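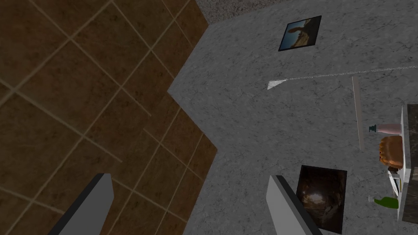 Do we need to own the arm before the training work can start?

The training work can start well ahead of the purchase, provided we know which gripper we are going to buy and how wide it opens. Everything else about the arm can be settled later in the budget year.

Osasside Workshop > Grants > Hnatiuk Fund > Equipment planning > Second progress report

Mon 18 October
From: Nayeli Sotelo, Osasside Workshop
To: Petro Ivanyshyn, Hnatiuk Fund

Dear Petro,

When we last wrote, the equipment line of the grant was one big number and a lot of hope. It's now a real list with prices beside most of it, and I'm very happy to be sending it to you! We have spent almost none of the hardware money so far. That is on purpose, and I'll explain what we have been doing instead.

Where the work stands

Since September the whole project has been running in simulation. Xolani set up a small household room with a tiled floor, stone walls, a couple of pictures hanging up, and bottles and other small things to reach for, and the simulated gripper has been working its way around it ever since. We have logged 1031 runs. Most of them were short, and plenty of them were bad, but they have already changed what we want to buy, and that was the main thing we asked you to pay for in this first stage.

The room is still rough. Tile lines don't always meet up, and some surfaces look stretched when the gripper gets near a corner. Xolani would like to fix all of it this month. I have asked him to fix only what affects the budget questions, and we've agreed on a list of two: the height of the shelf objects and the friction on the bottles. (He has kept a third item on his own list. I know about it, Xolani.)

What the runs have told us about buying

The gripper comes first. Our original plan had the Fenow arm ordered first and the gripper chosen to match whatever arrived. We'd like to swap that order. The round-bodied bottles are the hardest objects we have to deal with, and the opening of the fingers decides whether a grasp is even worth trying. Trania sells two sizes of two-finger gripper that fit the Fenow wrist. In simulation the narrow one has to come in at a near-perfect angle, and the wide one is much more forgiving. The wide one also costs more, but the difference is smaller than the cost of a second order if we get it wrong.

We can wait on the tall stand. The grant application had a motorized stand in it so the arm could reach both low and high surfaces. Oleksandra went back through the runs by height and found that a fixed stand covers every task we promised you in the first year. Taking the motorized one out saves $1152, and she would like to move that straight into spare finger pads, a service visit, and a decent bench. I agree with her completely. It was my idea to have the motorized stand, too, so please note how gracefully I am giving it up.

The wrist camera is a small purchase with a big effect. We have been looking through the simulated wrist view every day, and it is a strange way to see a room until you get used to it! What it shows very clearly is how much of the view the fingers themselves take up. The first camera on our list had a narrow lens that would have made this worse. Qiuyue has found a wider one for $259 that mounts on the same bracket, and she has already put its lens settings into the simulation so we can compare the two before ordering.

The list as it stands

Trania two-finger gripper, wide version: quote received, ready to order
Fenow arm, single, with controller: quote received, hold until the gripper has been tested on the bench
Wrist camera, wide lens: $259, ready to order
Fixed stand: to be built in our own shop, materials only
Motorized stand: removed
Spare finger pads and one service visit: new, paid for out of the stand money
Workstation: already bought, in use every day
Safety fencing: waiting on a site measurement

Timing

Fenow is quoting about nine weeks for delivery. We don't want the arm sitting in its crate while we sort out power and fencing, so the order should go in once the room measurements are signed off. The gripper can be run on the bench with its own power supply, and Oleksandra has a neat plan for testing it by hand against real bottles, using the same set of grasps the simulated one has been making. If the two agree reasonably well, we order the arm. If they don't, we'll know before the largest payment leaves the account, and we will come and talk to you.

One thing I got wrong in the first report: I said the electrical work was covered by the building. The building covers the outlet. The isolation switch and the emergency stop wiring are ours, and I don't have a price for them yet. I have asked for two quotes and will send both on when they arrive. I expect them to fit inside the contingency line but I'd like you to see them first.

What we are asking for

Please approve the swap in ordering, gripper and camera first and arm second, and the move of the $1152 from the stand to the three items above. There is no change to the total.

We would also love to have you over for an afternoon. Qiuyue can put you at the keyboard and let you drive the simulated gripper yourself. It is harder than it looks and a lot of fun, and I think it would explain our gripper choice faster than I have managed to on paper.

With thanks from all of us,
Nayeli

Comments (4)

Petro Ivanyshyn
Thank you, very clear. The reorder is fine with me. Could you split the service visit out from the pads on the next list? Our office will want them on separate lines.

Nayeli Sotelo
Will do. Bench gets its own line as well.

Xolani Jacobs
Small correction to the list: the bracket for the wide camera needs longer screws than the ones that come with it. I've got a box of them, no cost to the grant.

Qiuyue Cui
Lens comparison is in the shared folder now, second tab. Still missing the runs on the far wall, those go in tonight.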